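Dietary iodine

Iodine is a trace element that the thyroid gland uses to make its hormones, which in turn set the pace for nearly everything else in the body. An adult carries very little of it, and the thyroid hoards most of that.

Sources

Seafood, eggs, dairy foods and seaweed are the usual sources. Seaweed is the enthusiast of the group: a serving of dried kelp may hold many times a day's needs, and the label is seldom keen to discuss it. Samples gathered by the Clulau food survey ranged from 40 to 835 micrograms per gram, all sold under the same cheerful description. Milk owes part of its iodine to the sanitisers once used in dairies, a contribution to public health that no dairy had planned. 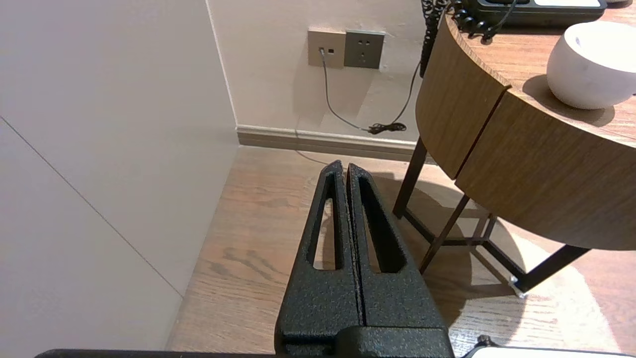

Iodised salt

Salt is the favoured carrier, being cheap and eaten by people who ignore all other advice. In the inland district of Rullard, where the soil is poor in iodine, goitre was so common that high collars stayed in fashion well after they had gone elsewhere. Bakers there now use iodised salt in bread. Sea salt, despite its name and price, contains hardly any iodine unless it is added.

Excess

Too much iodine can upset the thyroid in much the same way as too little, including by causing goitre. People with existing thyroid disease are the most easily affected, and should speak to a doctor before taking kelp tablets.

See also: Goitre; Selenium; Table salt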